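Tuesday, July 9, 2019

Cell 2 ran from seven until the half-past-three stop. 387 picks logged against a target of 600. Most of the shortfall is the clear stuff: the green cup and the crumpled wrappers give poor depth returns and the planner goes round them until it times out. Blocks and the blue glasses are no trouble.

Malachy Sheehan was on the bench beside it all morning. His job sheet still says "sorter", though he has not sorted by hand since January. What he does now is refill the bin, clear faults and write down the fault code. He told me the work is lighter on the shoulders and heavier on the head, as he has to listen for the arm while doing something else. I have asked for the alarm tone to be changed. The present one is the same as the forklift's.
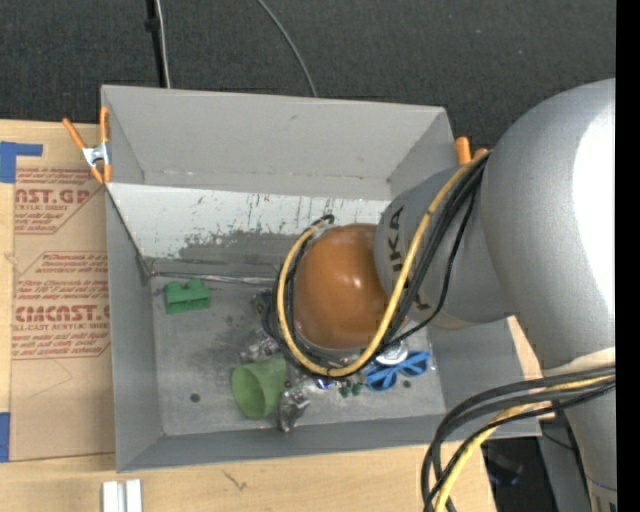
Cable dressing needs another look. The yellow line and the black bundle hang in a loop below the wrist, low enough to be among the parts. I would like a shorter run with a proper strain relief, and Komico have quoted for a bracket. The spring clamps on the bin stay until the fixed mounts arrive from Clesar.

Meeting with Lurdes Mendes at two about the rota. Namau want one person across two cells from the autumn. Her view is that this works on paper if faults are spread evenly, and they are not: they come in runs, usually after a refill. I showed her the log and she took a copy. She also asked who gets the technician grade. At present the answer is whoever has done the Ní Bhriain course, so two people out of the whole shift, and Malachy is not one of them. He has asked twice.

Action for me — put his name forward in writing, with the fault sheets attached. Also raise the planner timeout by 30 per cent and rerun with the same mix tomorrow.

Left at ten to six. Forgot the torque driver on the bench again.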